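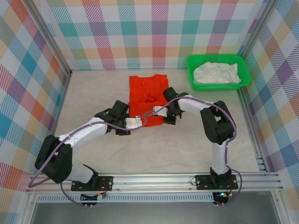
In praise of the messy demonstration

I love a bad fold. At Pretmont we spent May chasing perfect examples for Talell, our cloth-folding model, and threw away every run with a fumble in it. That left more than 2,000 clean ones, and a policy that froze the first time a sleeve bunched up!

So now we keep the fumbles. A missed grab followed by a second try is the best lesson you can record – it shows the way back. From the wrist view, cloth gathers into wrinkles right at the fingertips, and a learner needs plenty of that. 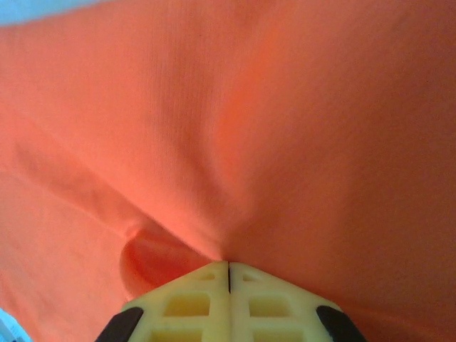
What I'd ask of other labs

Share your ugly runs too. I would happily trade six tidy episodes for one good rescue.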